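Lost Property at a Student Sports Hall: What Gets Left, Where It Goes
Project report, second semester, Facilities and Events module

Why we picked this

Our group works part time at the Preson hall, mostly weekends. Every Sunday night the desk is buried. Water bottles, single gloves, chargers, once a full set of cricket pads. No log, no shelf plan, just a box and then a second box. We wanted to see what a decent system would take and if people would use it.

What we did

Ran a log for one semester. Each item got a tag, a shelf and a line in a spreadsheet – what it is, where it was found, when, who took it back. Tags were the cheap card kind, we bought a pack of 500 and thought that was silly. Ended up logging 170 items. We also put up a notice by the Tamiru cafe and asked the front desk to point people to it.

Shelves were sorted by type first. Bad idea, owners dont remember what we would call a thing (is a neck warmer clothing or kit?). Switched to sorting by place found in week three and the desk staff liked it much better. 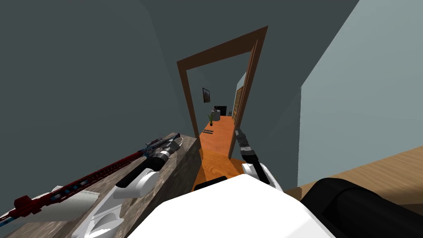 Bulky gear was the part we hadn't planned for. A scarf goes in a tray and a phone goes in the drawer, but sports bags and hockey sticks ended up on the counter top and then the counter was useless for signing people in. Anything the length of the rifle on that stone counter, lying diagonally with a scope on it, takes up the space of a whole row of trays. So we added a rule: long items go upright in the rack behind the door, tag at the top end where you can read it. Anything that is a weapon or looks like one doesn't go on a shelf at all, it goes to the duty manager right away and gets its own form.

Results

23 of the logged items were bulky. They were claimed faster than the small stuff, probably people notice sooner when a big bag is missing. Bottles were the worst, hardly any went back. Chargers not much better.

The Ovix app, which the hall already uses for bookings, has a message feature and we tried sending a weekly list through it. More people came by on the days after. Can't prove it was the message, we didn't track how they heard about it. Should of added a column for that.

Problems

Handwriting on tags. Two shifts using different shelf names. The spreadsheet got sorted wrong once and we lost half a day fixing it. Also the Menus office upstairs keeps its own box and never agreed to merge with ours, so our numbers are low.

What we'd change

Photo of each item at check in. One list for the whole building. A fixed date for clearing out, printed on the notice – we only decided on 3 months near the end and some stuff had already been donated by then.

Spreadsheet and blank tag template are in the apendix.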